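FOR RELEASE IN NOVEMBER

# Sultari Says Its Robots Can Tell a Shadow From an Obstacle at Night. Its Own Review Team Says "Sometimes"

*Method known as Soria cuts false stops in a park trial, but the authors warn against reading too much into a small result*

WILSIDE -- Sultari, which builds small wheeled robots for parks and campuses, today released the results of a study on how its machines handle paved paths after sunset. The study tests a method called Soria, which tries to decide whether a dark patch on lit pavement is something to stop for. The method did better than the one it would replace. It did not do as well as the company had hoped when the project was announced, and the report says so in its first paragraph.

The release of the full report, including the runs that went badly, was a condition set by the outside reviewer, Yareli Espinoza of the testing firm Espinoza.

"I have read a lot of announcements about robots that see in the dark," said Espinoza. "Most of them describe a camera, a bright light and a very clean parking lot. I agreed to look at this one if I could pick the path and if the bad nights went in with the good ones. They kept to that. I still think the word 'solved' should stay out of the company's brochures for a good long while."

## The problem

A robot that carries its own headlight changes what it sees. Pavement close to the light goes nearly white. A few yards further on, the same pavement is gray, and past that the camera has very little to work with. Anything dark that falls in the bright part stands out sharply, whether it is a branch, a patch of tar, a glove or a shadow with no thickness at all.

Sultari's current software treats most of these the same way. It stops, waits, and asks a remote operator to look. Operators at the company's Wilside office have complained about this for as long as the night service has been running. Many of the calls end with a person looking at a mark on the ground and pressing "continue."

The obvious fix is to make the robot less cautious, and the company tried that first. Lowering the threshold reduced the calls and also led a robot to drive over a garden hose during an internal test. The setting was put back the same afternoon.

"People hear 'false stop' and think it's a harmless mistake," said Kerstin Sundqvist, who leads the navigation group at Sultari. "It's harmless until the operator has seen so many of them that she presses the button without looking. Then you've got a person in the loop who isn't really in it."

## What Soria does

Soria compares several views of the same stretch of ground as the robot moves. A raised object shifts against the pavement behind it in a way that a flat mark does not. A shadow made by the robot's own light moves differently again. In daylight this kind of comparison is old news, and the report cites plenty of earlier work. At dusk and after dark it gets hard, as longer exposures smear the picture whenever the robot is rolling.

The method therefore gives each camera view a sharpness score before it is allowed to count. A smeared view can still be used to say "something may be there." It can't be used to say "nothing is there." When too few good views are available, the robot slows down to collect better ones, and if that fails it stops and calls the operator exactly as it does now.

Sundqvist's group describes this rule as the main contribution of the work. Espinoza is less impressed by it as research ("it's bookkeeping, and I mean that kindly") but considers it the part most worth copying.

The two views below come from the park path used in the trial.
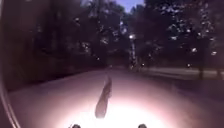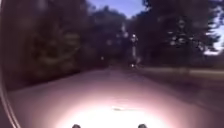 ## How the trial was run

Espinoza chose a smooth paved path in a Wilside park with trees on both sides and only sparse lighting. The runs were made at dusk, when the sky is still brighter than the ground and the camera has to cope with both. She asked for those hours in particular, on the grounds that full darkness is in some ways an easier case.

The trial covered 18 evenings. On each of them the robot drove the same route twice, once with the existing software and once with Soria, in an order drawn by Espinoza's staff. Test objects were set out on some passes and left off others. The engineers walking behind the robot were not told which. The set included sticks, a folded umbrella, strips of dark tape and a flat rubber mat.

Tape was included at Espinoza's request and proved to be the most argued-over item in the study. Faustino Figueroa, the engineer who wrote most of the Soria code, objected at first that no park has strips of black tape lying in it. He later withdrew the objection, after some thought about repaired cracks.

## What was found

Soria produced fewer false stops than the existing software on most evenings. The gain was largest for flat marks close to the robot, well inside the headlight's reach. For marks near the outer edge of the light, where the pavement turns dim, the two systems were hard to tell apart.

On 4 evenings Soria did no better than the existing software, and on one of those it did clearly worse. The report traces that evening to a loose camera mount. Espinoza has asked that the explanation be treated with care.

"A loose mount is a perfectly good reason for a bad result," she said. "It is also the reason everybody gives. Robots in service will have loose mounts. I left that evening in the totals and I would have left it in if they'd sent me flowers."

More serious are the missed objects. Soria failed to stop for a test object on five passes, compared with three for the existing software. In each of the five cases the object was thin and lay close to the direction of travel, so that it shifted very little between one view and the next. The robot was moving at walking pace or slower, and a separate contact bumper stopped it each time.

The difference between five and three is too small to say that Soria is less safe. It is also too small to say that it isn't. Both sentences appear in the report, in that order, after what Sundqvist calls "a long afternoon of editing."

## What the study does not show

The authors list a number of limits, and Sultari has agreed to repeat them in any material that mentions the results:

- One path was used. It is smooth, and it has no painted markings.
- The trial tested objects on the ground. It did not test people, dogs or bicycles, which are handled by other parts of the software that were left unchanged.
- No runs were made in rain, in snow or over a heavy cover of leaves. Wet pavement throws the headlight back in ways the method has not been tuned for.
- All runs used one model of robot with one headlight setting. A dimmer light might well help, and this was not tried.
- The operators knew a trial was under way, so their response times should not be compared with those of a normal shift.

Kendra Li, who manages night operations for Sultari and whose staff take the calls, was asked to comment on the findings before release.

"Fewer calls would be welcome," said Li. "I've been promised fewer calls before. What I want to know is what happens in the third month, when the lens has a scratch on it and it hasn't been cleaned since the weekend. I didn't see a chapter on that."

There is no chapter on that. A longer run is planned to cover it.

## Next steps

Soria will not be switched on for the night service at this time. It will run in the background on eight robots over the winter, making its decisions on paper only, while the existing software continues to drive. The two sets of decisions will be compared with what the operators saw. Espinoza's firm will hold the records and will publish the comparison whether or not Sultari likes it.

Figueroa's group is also working on the thin-object problem. The approach under study has the robot steer slightly to one side when it meets a long, narrow shape, to get a view from a different angle. Early bench results look encouraging, a phrase Espinoza struck from the draft of this release and Figueroa asked to have put back. It is printed here with her objection noted.

Sebastião Dantas, head of product at Sultari, said the company was satisfied with the study and had accepted the delay.

"I would have preferred a bigger number," said Dantas. "Sales would have preferred a much bigger number. But we've shipped things early and gone back to fix them in the field -- with a flashlight, in a park, in the cold -- and I'd just as soon wait."

## Availability of the report

The full report, with results for each evening and each test object, can be requested from the Sultari press office in Wilside. The raw camera recordings are being checked for passersby and will be made available to researchers on request once that is done. The list of test objects and the order of runs can be requested from Espinoza directly.

Sundqvist and Espinoza are available for interviews, together or separately. Reporters who want to see a night run should bring a warm coat and should expect the robot to stop for no clear reason at least once.

**Press contact:** Sultari press office, Wilside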